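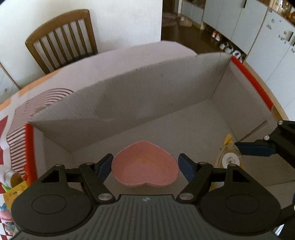
Step 4. Put the odd shapes in the box first

Most packing guides say to start with your dinner plates. I don't buy it. Plates stack anywhere. A shallow heart-shaped bowl doesn't, so it goes flat on the floor of an open cardboard box before anything else gets a look in.

Check the box too. A soft bulge in one wall is fine for a light load. I wouldn't put 8 stoneware mugs in it, whatever the maker claims about strength.

Lay two sheets of crumpled paper under the bowl and one inside it. Pad the notch and the point, where the colour chips first. Till Stöcker swears by tea towels for this – I've tried it, and they slide.

Bubble wrap? Nollico wants $90 for a roll. Old newspaper has done me for three moves.

Step 5. Fill the gaps

Push paper down the sides until the bowl stays put when you tilt the box. Tape the bottom seam twice, then close the flaps.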